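Speaker notes - "Singing in a language you did not grow up with"
Marichka Polishchuk, afternoon session, 32 minutes with questions

Start without greeting. Play the first verse of "Skimby", only voice. Wait until it is quiet, then say good afternoon.

Who I am: singer, I write my own songs, two albums. The first one in Ukrainian, the second, Amundsen, in English. I toured the second one for a year with Pirmin Danzer on accordion and piano. Most of what I say today I learned in his van.

Part 1. The numbers, quickly.
The first album sold 2,772 copies, nearly all of them at concerts, from a table by the door. For the English one I expected more. In the first September we sold 177. Let people laugh here if they want.
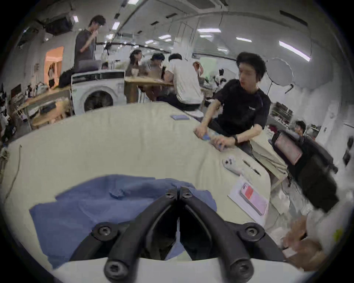
Slide 4: at the worktable, blue fabric

Part 2. What went wrong with the words.
I wrote the English lyrics with a dictionary. Every line was correct and no line was easy to sing. Read the example slowly: "I have remained beside the window." Then sing it. The stress falls on "have", and the whole line limps. Pirmin changed it to "I stayed by the window" and we lost three syllables. I was angry for one evening.

Explain the long vowels. On a high note I need "ah" or "oh". If the word at the top is "little", the throat closes. Show this with the chorus of "Carko", old version and new version. Do not apologize for the old version.

Part 3. The accent.
After a concert people ask me if I want to lose it. Tell the story of the Kurent club - the sound man who thought I sang about a "ship" and gave me blue light and fog, and the song was about a sheep. Pause after the fog.

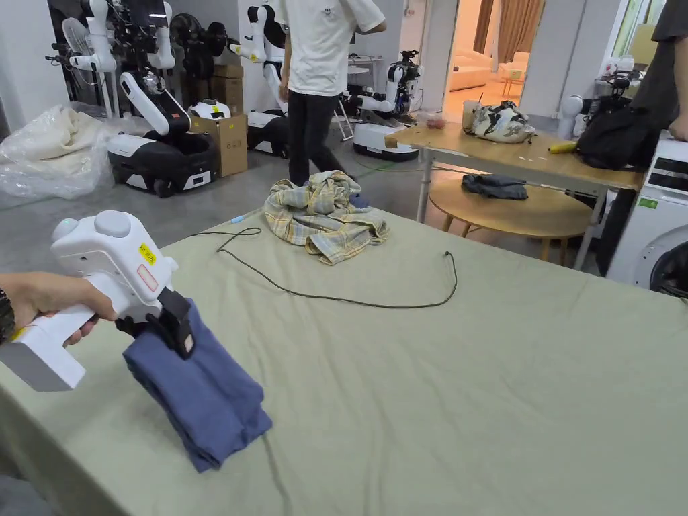
After this story I should become serious again. I worked for some months with a coach on the consonants at the ends of words, and it helped, but I left the vowels as they are. When I corrected them too, my mother said on the phone that a stranger was singing my songs. Say this simply and go on.

Part 4. Working method, if there is time.
Melody first, with nonsense words. Record it on the phone. Write only after one week. Give the text to a friend who speaks the language from birth and ask them to read it aloud, without the music. Mark every place where they stop.

If I am late, skip Part 4 and go directly to the last song. Key of D, not E - my voice is lower after talking.

Questions: repeat each one into the microphone before I answer. Water is on the left side of the piano.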